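How to Time a Speech at a Club Meeting

The timer has one of the smaller jobs at a speaking club, and it is usually the first one a new member is given. You need a stopwatch, three colored cards and the agenda. These notes are written for members of the Baltudstead club, but the method will work at any club that uses green, yellow and red signals.

Before the meeting

Get there early enough to talk to the person running the agenda. Ask for the time limits of every speaking slot and write them next to the names. Do not rely on last month's sheet. Speakers swap, and a slot that was down as a short talk may have become a longer one.

Check the stopwatch. The club owns a Rellix with large buttons, kept in the box with the cards. If you would rather use your phone, turn off calls and messages first and set the screen so it does not go dark.

Pick a seat the speaker can see without turning. The middle of the second row is usually right. At the Pivedlow room the pillar blocks the left side, so sit on the right there. Hold up each card once before the meeting starts and have someone stand at the front to confirm they can see it.

Explaining the signals

You will be asked to explain your role near the start. Keep it short. Something like this is enough:

"I will be timing tonight's speakers. Green means you have reached your minimum time. Yellow means you are getting close to the end. Red means you have reached your limit and should finish."

Say it standing up and facing the room. If there are guests, add that they are not expected to speak and will not be timed if they do.

During the speeches

Start the watch on the speaker's first word or first deliberate action. Some people open with a long silence or a gesture to the audience, and that counts. Walking to the front and shaking hands does not.

For a short prepared talk of 4 to 6 minutes, show green at 4, yellow at 5 and red at 6. For impromptu answers the usual limit is 2 minutes, with green at one minute and yellow at a minute and a half.

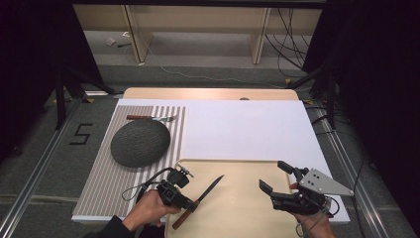

Leave each card up until the next one is due. A quick flash is easy to miss, especially for a nervous speaker who is looking at notes. Once red is up, leave it up until the speaker sits down. Do not wave it – a still card is less distracting.

Try to listen without getting lost in the talk. The most common mistake is to enjoy a story and look down to find that yellow should have gone up a while ago. If that happens, show the correct card right away and make a note. Don't skip to red early to make up for it.

Write the final time down as soon as the speaker stops, before the applause is over. Use minutes and seconds. A time of 5 minutes 54 seconds is inside the limit in the case above, and the speaker will want to know that. Then clear the watch. Forgetting to reset it is the second most common mistake.

Giving the report

When the chair calls for the timer's report, stand and read the names in the order they spoke, with the time for each. You don't need to comment on who went over. If the club votes for a best speaker, say which speakers qualified on time. We allow 30 seconds either side of the limits.

If you missed a start and the time is uncertain, say so and treat the speaker as qualified.

After the meeting

Give the sheet to the secretary and put the watch and cards back in the box. Spare timing sheets are in the blue folder under the lid. Members who use Oda for sign-up can enter the times there as well, under the meeting number. The last one entered was 193, so check that yours follows on from it.

To book the timer role, put your name in the empty box on the sign-up page. New members can ask to sit beside the timer for one meeting first.

Page updated April 19, 2019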